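Why I've gone back to writing blog posts in a plain text file

I had a bit of a row with a friend on Friday, the good kind, over bad coffee and a shared plate of chips. Shih-chieh Fung has run a small cycling blog for longer than I've known him, and he'd just moved the whole thing over to Flolto. If you haven't come across Flolto, it's one of those writing apps that does everything. It plans your posts, it nags you about your posts, it gives each draft a little coloured score, and it'll push the finished article out to every account you own before you've had time to spot the typo in the headline.

He loves it. I used it for two months and I'd sooner write on the back of a bus ticket.

So this is my side of the argument, now that I've had a few days to think of all the clever things I should have said at the table.

Let me start with the score. You type away, and up in the corner a number creeps towards 1000 as you do the things the app approves of. Short paragraphs, number goes up. A question in the heading, number goes up. Use the word you're meant to be ranking for six times in the first screen and the thing practically throws you a party! I wrote a post about fixing the search box on my site, and I was quite proud of it, and it got a 168. Then I pasted in an old post I'd always been embarrassed by, a really limp thing about colour schemes, and it sailed through. I'm not saying my judgement is perfect. But I know which of those two got me emails from strangers, and it was the search box.

What bothers me more is what the number did to me. I'd catch myself chopping a perfectly decent sentence in half to please it. I took out a joke once. It wasn't a great joke, but it was mine, and I took it out for a machine that wasn't going to laugh at it anyway.

Then there's the calendar. Flolto really wants you to have a calendar. Cheuk-hei Chu, who I used to share a desk with, planned her whole year out in June with a post in every slot, all colour coded, and it looked gorgeous. She had 70 ideas in there. I asked her later how it was going and she told me she'd started to feel like she was behind on homework that no teacher had set. She now writes when she's got something to say, and her blog is much better for it (I've told her this, so I'm not talking behind her back).

I know the standard advice goes the other way. Post regularly, feed the beast, keep the search engines happy. And if your blog is your income, then fair enough, you've got rent to think about and I haven't got much to tell you. But most of us aren't in that boat. Most of us are writing about sourdough or old synthesisers or, in my case, small websites, for a couple of hundred people who already like us. Those readers don't mind if you skip a fortnight. They've got a feed reader or a newsletter or just a good memory, and they'll turn up when you do.

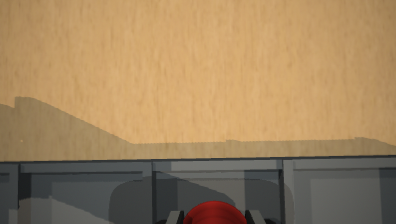
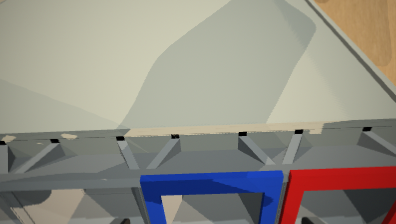
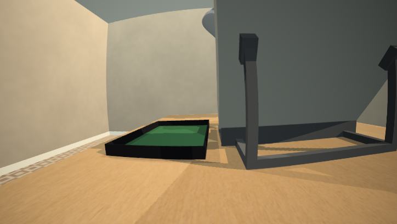
My setup these days is a folder called "drafts" with text files in it. I open one, I write, I close it. The program I write in is Dradov, which is free and does next to nothing, and I've turned off the bits it does do. When I sit down there's a window and a cursor and that's my lot. I think of it as being like a bench or a tabletop you've cleared off. Look at the wooden surface in the last picture, with just the low black tray and that dark grey rack on it, and plenty of bare timber left between you and the wall. I'd like my screen to feel like that. One thing to put stuff in, one thing to hold it up, and room for my elbows. Flolto had eleven panels open the first time I launched it, and I spent that whole evening closing them.

Now, Shih-chieh's best point, and I'll be fair to him, was about losing things. He reckons a folder full of text files is a mess waiting to happen, and that he used to forget half his ideas before he had an app to hold them. I do forget ideas. I've got a file called "thing about fonts" with nothing in it at all, and I couldn't tell you what the thing was. But I'm not sure that's a loss. The ideas worth writing tend to come back and bother me in the shower. The ones that only survive because an app sent me a reminder have mostly turned into posts I had to drag uphill.

He also said (with his mouth full, I might add) that I'd lose my whole archive one day when my laptop died. That one stung a little, as it's happened to me before. So I do back things up now, twice, to a little drive on the bookshelf and to a server that isn't in my house. Text files are tiny. Every word I've written for the blog takes up less room than a single photo off my phone, and copying the lot takes less time than the kettle does.

And here's where I reckon I've got him. Getting my posts into Flolto took an afternoon. Getting them out again took most of a weekend! The export gave me one enormous file with the dates stripped off and all my apostrophes turned into gibberish, and every internal link pointed to an address that only worked if you were logged in to Flolto. I wrote to their support people and got a cheerful reply telling me the export feature was "coming along". I fixed the apostrophes myself, by hand, one post at a time, muttering.

A text file doesn't do that to you. I've got notes from my very first website, which was hideous, and they open just fine. I can read them on any machine in the house. Whatever program I favour next year, or whatever replaces it after that, will be able to open them too. I can't say that for a single blogging app I've paid money to, and I've paid for more of them than I'd like to admit to my partner.

There are things I miss. Spell check that knows what I mean would be nice — my plain little editor still thinks "blogroll" is a mistake, and has strong feelings about "centre". Dropping pictures in is fiddlier too. I have to shrink them and name them and put them in the right folder, and I still get the folder wrong now and then and publish a post with a hole in it. I-hsuan Yau, who reads everything I put up, usually writes to me within the hour to ask where the picture went. It's cheaper than a checking tool and much better company.

And if you're someone who needs the nudge, then get the nudge. I mean it. Some people write better with a bell ringing and a bar filling up, and I've watched Shih-chieh put out more good posts since he switched than he had in ages. His one on brake cables was terrific. If an app gets you writing about brake cables like that, keep the app, and never mind what I think.

All I'd ask is that you try the export button before you move in. Do it on day one, with three posts in there, and have a look at what comes out. If you can open it and read it and your apostrophes are still apostrophes, off you go. If you can't, you might want to have a think before you hand over the rest.

Anyway, he's paying for the chips next time, and I've got a file called "thing about fonts 2" that I'd better write something in before I forget that one as well.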